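Subject: Re: [titside-stitchers] What to charge for hats at a craft fair?

On an October evening a list member wrote:

> I've got my first table at the Badon fair and I'm stuck on prices.
> My hats take me most of a weekend and the yarn isn't cheap. A friend
> says $15 each or they won't move. Is that nuts? Also, do people
> bother with card readers or is cash still fine?

Oh boy, I've been where you are! My first year at Badon I priced everything at $15 too, sold the lot before lunch, drove home feeling like a queen, and then added up my yarn receipts at the kitchen table. I'd made 440 dollars and spent nearly all of it on wool (the Feltis merino, which I still love, but it eats a hat price alive).

So no, I wouldn't go that low unless it's a plain beanie in acrylic. Work out your yarn, double it, then see if you can say the number out loud without wincing. If you wince, put it on the table anyway for the first hour and watch faces. People who knit will tell you it's too cheap. People who don't will pick it up, look at the tag, and either buy it or walk to the kettle corn.

Get the card reader. I held out for 2 years and I can't tell you how many folks patted their pockets and said they'd be back. They don't come back! Test it at home first though, the signal in that hall is awful near the back wall. If you get a choice, ask for a spot by the doors, even if it's drafty.

Tags: name, fiber, washing. Keep them short. I once wrote a little poem on mine and had to shrink the type so much I couldn't read it myself.

And get some height on your table, flat piles just disappear. The white wire kind of stand is what I mean:
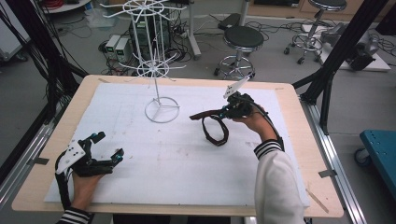
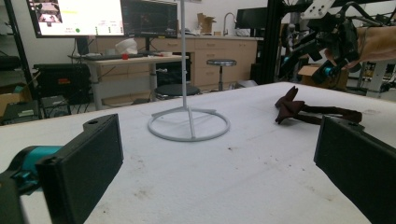 One more thing, bring a float of small bills, more than you think. I ran out of ones by ten and had to beg change off the Geagea soap stall, who were very sweet about it, but still. And something warm to drink, and a cushion, those folding chairs are murder.

Are you doing the spring one as well? I haven't sent my form in yet and I can't find the email with the table fees. If anybody still has it, could you forward it to the list?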